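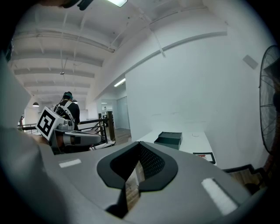 Zullalus hand-held gripper pair, pre-session checklist with my comments
Checked by: Đức Trình
Date: 17/03/2019
Kit: two hand-held grippers, markers, harness, charger, carry case
Result: pass, with two things to fix

I've had the Zullalus kit on trial and this is the list I run before anybody picks a gripper up. The one-page sheet in the case is fine as far as it goes, but I kept scribbling in the margins, so I typed the whole thing up with the scribbles included.

1. Body shell, both units. OK
Run a thumb along the seams. Nothing sharp, no cracks, screws all snug. The gray finish picks up finger grease like crazy but wipes right off.

2. Black rubber pad. OK
Press all the way around the raised rim and look for any lifting, especially down at the point. The mesh insert should sit flat with its holes clear. I blow the dust out with a hand bulb (no canned air, please!).

3. Stick-on patches. FIX
The small strip on the body is fine. The fuzzy pad is starting to peel at one corner on unit A. I pressed it back down but it wants a new one. Zullalus sells them in packs and I wish they'd just put a few spares in the case.

4. Marker cube. OK
Black-and-white face clean, no scratches, no glare when you tilt it. Wiggle the cube gently - if it moves at all, stop there and tighten the mount. Last time I skipped this one I lost a morning's work, so now it's in capitals on my copy.

5. Jaw travel. OK
Open and close 3 times, listen for clicking. Unit B was a little stiff on the first squeeze and then loosened up. The cycle counter read 1,909 on A and 2,041 on B. The sheet says to grease at 2,000, so B is due.

6. Grease, unit B. FIX
See above. I used the Drundell stuff on our old pair and liked it a lot, but I'm going to ask Zullalus before I put it in theirs.

7. Harness straps. OK
Stitching good, buckles click. Have the wearer reach up, reach down and turn around before you call it done. Shorter folks will want the straps taken in quite a bit, and the loose ends need tucking.

8. Cables. OK
Coil them and get them off the floor. No nicks near the plugs.

9. Floor and walkways. OK
Walk it yourself first. Stairs and railings get a good look, and so does any fan that's within arm's reach. With a headset on you really do lose track of where your elbows are.

Overall I like this kit more than the Gesholm one we tried before it. It's lighter on the wrist and the pads feel better made. The carry case latch is flimsy though, and I'd want that sorted before paying full price. Next check in March again, once the new patch is on and B is greased.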